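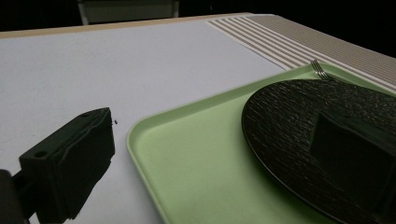 The table, pale top and light wooden edge

Minutes of the Eynon Street Tenants' Group, 20 February 2024

Okay, I'm typing these up the same night while I can still read my own handwriting. If I got something you said wrong, write to me and I'll fix it before the next one goes out.

We started a little after seven. There were more of us than in October, so the last few people in had to share the bench by the radiator. I read the October minutes out loud and the only correction was that the Gavum Court bike shed has a blue door, which I had down as green. Changed. Minutes approved.

Heating
This took up most of the evening, as I'm sure you guessed. Misow, the company that looks after the boiler, has now written to us twice. The first letter said the pressure problem was fixed and the second one said it was being looked into, and they came in that order. The top two floors at Gavum Court still get lukewarm radiators in the mornings and the ground floor is so hot that people are sleeping with the windows open (I'm one of them, and I'd happily send some of it upstairs!).

We agreed to keep a simple log for the next four weeks: date, time, which room, and warm or cold. No thermometer needed, though if you have one, great. I'll put blank sheets next to the mailboxes. Once we have the sheets back, two of us will sit down with Misow and go over them. I also asked if we could get one phone number that a person picks up, and everybody liked that, so it goes in the letter too.

Laundry room
The new machines from Anovus have been in since the fall and mostly people are happy. The complaint is the cards. You can only load them in fixed amounts, so you always end up with a bit left over that won't cover a wash. One neighbor suggested a swap box for nearly empty cards, which I loved, but then we got into who would keep track of it and it sort of died on the table. I'll ask Anovus about smaller top-ups.

Dryer number two is still eating socks. Please check behind the drum before you report one missing.

Money
We had $626 at the start of the evening. The courtyard lights and the timer came to $200, already approved in October but only paid this month, and that leaves us a bit over four hundred. Somebody asked whether we should be saving for the summer cookout or spending on the planters. We went back and forth for a long time — longer than the heating, it felt like — and voted to do the planters first and ask for donations for the cookout. The vote wasn't close. Two people abstained and said so very cheerfully.

Planters
Cedar if we can afford it, pine if we can't. Three by the front steps and one by the ramp, set back far enough that a stroller gets past. I said I'd price soil. Herbs won over flowers, with a side promise that marigolds can go around the edges. No mint!

Other stuff
The recycling pickup has moved a day earlier. The new sign is already up, but it's behind the old sign, so I'll move it.

The hallway light on three is flickering again. Reported.

Someone left a gray umbrella at the October meeting and it is still on the hook.

Next meeting is same place, same time, third Tuesday of next month. Whoever made the lemon bars, please make them again. We finished at ten to nine.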